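How to Clean Tile Grout Without Wrecking Your Knees (or Your Grout)

Posted May 18, 2021 by Aisling Ó Riain

I put off my grout for the better part of a year. It used to be light gray, and by spring the lines in the hallway were the color of strong tea. I'd been mopping every week too, which annoyed me more than anything! If that sounds like your house, grab a bowl and some baking soda and let's get going.

What you need

Baking soda
Dish soap
Warm water
A stiff nylon grout brush (mine is a Prostum, any narrow one will do)
Two buckets
A few old towels
Something to kneel on

Please skip the wire brush. I tried one in my first apartment and scraped the top right off the grout, and then it got dirty twice as fast. Skip the vinegar as well if you have marble or travertine, or if you don't know what you have. Vinegar is acid and it will leave dull spots on stone that you can't wipe away.

Step 1: Get the dry dirt up first

Do this even if the floor looks fine. Any grit you leave behind turns to mud the second it gets wet, and you'll be scrubbing that mud straight into the lines. I go over everything with a dry brush, then run the vacuum with the hose attachment along the baseboards (take the beater bar off or turn it off, it can scratch a glossy tile).

Step 2: Mix the paste

I use 200 grams of baking soda with a good squirt of dish soap, then add warm water a spoonful at a time until it's like toothpaste. Too runny and it slides off onto the tile. Too thick and it crumbles. If you overdo the water just throw in more baking soda – it's very forgiving stuff.

Step 3: Spread it and walk away

Smear the paste along the lines with your finger or an old spoon and leave it for 25 minutes. Work in a patch you can reach without crawling over it. I made coffee and called my friend Lucimara, who told me I should have hired someone.

Step 4: Scrub

Short strokes, back and forth along the line, and not too much pressure. Let the bristles do it. Rinse the brush in bucket number one whenever it gets gunky. 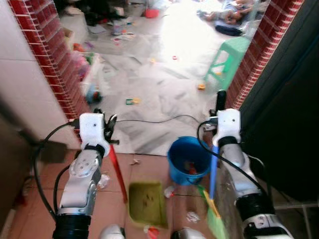
Narrow tiled spots are the fiddly part of any floor, and I'd plan your direction before you start one. Begin at the far end and back your way out, so you never kneel in wet paste. It's also worth moving whatever you can out of the room beyond it, otherwise you finish the passage and have nowhere to put your buckets. For the sweeping in Step 1, a small broom like the one with the green head and blue handle is about all you can swing in a tight space, and it gets into the corners better than a big one anyway.

Step 5: Rinse, then rinse again

Wipe up the paste with a damp towel, rinse with clean water from the second bucket, and dry with another towel. If you see a white haze the next day, that's leftover baking soda and it needs one more wipe with plain water.

Step 6: Seal it

Wait until the grout is completely dry. I gave mine two days with a window open. Then brush on a penetrating sealer, wipe the extra off the tiles before it sets, and stay off the floor for as long as the bottle says. Test a hidden corner first if your grout is colored. I'm planning to redo the bathroom in June, and I'll try a roller bottle that time, as my hand cramped up something awful with the little brush.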